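Clanholm Gripper Trial: Final Report
Robotics elective, August 2021

3. What we were told and what we tested

The Brosico hand-held gripper comes with a claim that its pads will pick up "any everyday item". We had our doubts. The comparison unit was the Trimberg parallel jaw, which is older and heavier, and which most of the class already knew how to use. Each gripper got 50 attempts per item, on the same white surface, with the same operators.

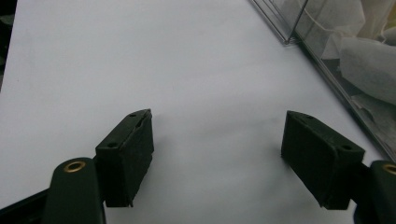

The Brosico did well on soft goods and poorly on anything thin and rigid. It failed 15 attempts out of 50 with a steel ruler, against 26 for the Trimberg. That looks like a win, but our operators had more practice by the time they got to the Brosico, and we didn't randomise the order. We would not put much weight on the gap.

Clear plastic was harder to judge. Two of us logged a slip as a failure and one logged it as a retry, so those results are left out of the totals. The supplier's 2,000-cycle wear figure is also left out – we had neither the time nor the equipment to check it.
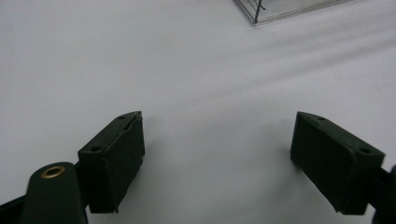
Figure 2. Brosico gripper, fingers open, with a clear object at top right.

4. Camera view

With the camera on the tool, both fingers stay in view when open. Our supervisor's notes called this a major advantage. We found it useful for lining up a grasp and not much help for judging depth over a plain pale surface. The Peixoto controller logged finger width only, so it couldn't settle the question either. A second camera at the side of the bench should be tried in November before anyone orders more units.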